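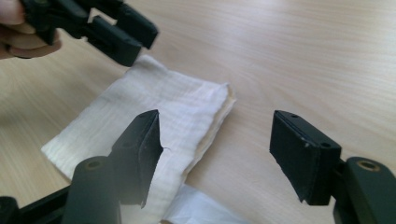

Folding table, station 4. White cloth, folded flat, layered edge to the right.

PLANEL LINEN ROOM – FOLDING STATION INSPECTION
Site: Dikthorpe
Period: March
Form 329
Stations covered: 4

Marking: OK = acceptable. C = comment, no action before next inspection. A = action needed.

1. TABLE SURFACE

1.1 Top free of splinters and raised grain – OK
Checked by hand and with a nylon stocking over the palm. No snags.

1.2 Edges and corners smooth – C
Front left corner of station 2 has been sanded but not sealed. Seal with the same water-based finish used on the tops.

1.3 Top clean before first fold – OK
Wiped at 6:30 a.m., dry by 6:45.

1.4 Table stable under load – A
Station 3 rocks on the back right leg. Adjust the foot and recheck with a full stack in place. Keep stack height under the marked line until this is done.

2. LIGHTING

2.1 Stains and thin spots visible on white cloth – OK

2.2 Glare on pale tabletops – C
Strong at station 4 in the morning. White cloth on a pale top is hard to judge at the edges in this light. Close the blind halfway before inspecting hems – do not move the table into the walkway.

3. CLOTHS, CRINKLED WEAVE

3.1 Fabric free of holes and pulled threads – OK

3.2 Edges – C
Slight fraying on the folded cloth at station 4. Within limits for general use. Trim threads longer than the gauge and return to stock. Cloths that fray again after trimming go to the rag bin.

3.3 Fold flat and rectangular – OK
The ripple in this weave is normal and should not be pressed out.

3.4 Layers aligned – C
Rim uneven at station 4. Acceptable for shelf storage. For Barrera orders, refold so the open edges sit inside the stack.

4. LOOSE MATERIAL ON THE TABLE

4.1 Only the piece being folded is on the table – A
A second white piece was lying beside the folded cloth at station 4. It is smoother than the cloth and easy to pick up with it. Clear the top before each fold and check the underside of the stack.

4.2 Packing sheets kept in the tray – C
Tray at station 1 is full. Limit is 200 sheets.

5. STORAGE AND FLOOR

5.1 Walkway clear between stations – OK

5.2 Shelf loads within posted limit – OK

5.3 Clukmont cart brakes hold – A
Left rear brake slips on the ramp. Tag the cart and use the spare.

5.4 Stock count matches sheet – OK
3,000 cloths listed, 3,000 on shelves.

OPEN ACTIONS
1.4 – adjust foot, station 3
4.1 – clear table before each fold, all stations
5.3 – replace brake, Clukmont cart

Recheck open actions before the April inspection. Comments under 2.2 and 3.2 carry over.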